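3.2 Budgeting for the bimanual cell

We went into the Omthorpe purchase thinking the arms would swallow the whole budget, and I'll admit I spent far too long on arm quotes and hardly any time on everything that goes around them. So this section is mostly a plea to plan the boring bits first! The task we costed against was tabletop handling of small household items, coasters especially, with two arms sharing a table.
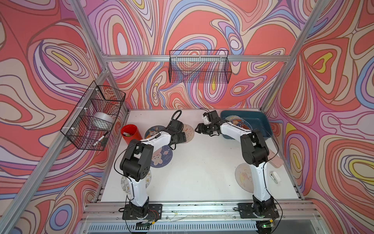
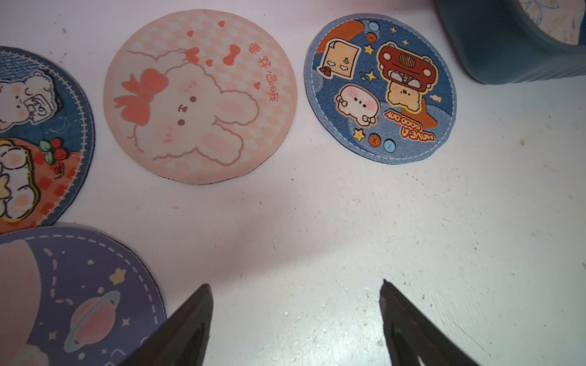

Figure 4. The two-arm cell (first picture) and the tabletop from close behind a gripper (second picture), both with coasters on the table.

3.3 What we'd put on the list next time

Mal-soon Yeom did our original spreadsheet with 12 lines on it, and only two of them were arms. The framing, the mounting plates and the front rail sat under a single line called "structure", and that was our first mistake. Aluminium extrusion is priced by the length, but the brackets and fasteners are priced by the each, and we'd budgeted for one and not the other. Our supplier, Nernus, was happy to sell us a second box of fasteners (and then a third) with freight on every order.

Printed wall panels came in at 40 dollars apiece, and we'd buy those again tomorrow. Swapping a busy background for a plain one is a five-minute job, so we now allow for 3 sets per cell. Wire baskets, cable ties and packing tape go under consumables - cheap as chips, but they need a line or they end up on somebody's personal card.

Coasters deserve a mention too. Grażyna Bednarek argued for buying a mixed lot with different prints and colours, and she was right, as a matching set would have given us very little variety for the money. We'd also hold back 3,000 dollars for spares, with gripper fingers and cables at the top of the list.

The one item I still can't price sensibly is staff time. Baek quoted us a day for installation and the rest of the setup was ours, including one very long Saturday re-running cables, and none of it appears in Table 2.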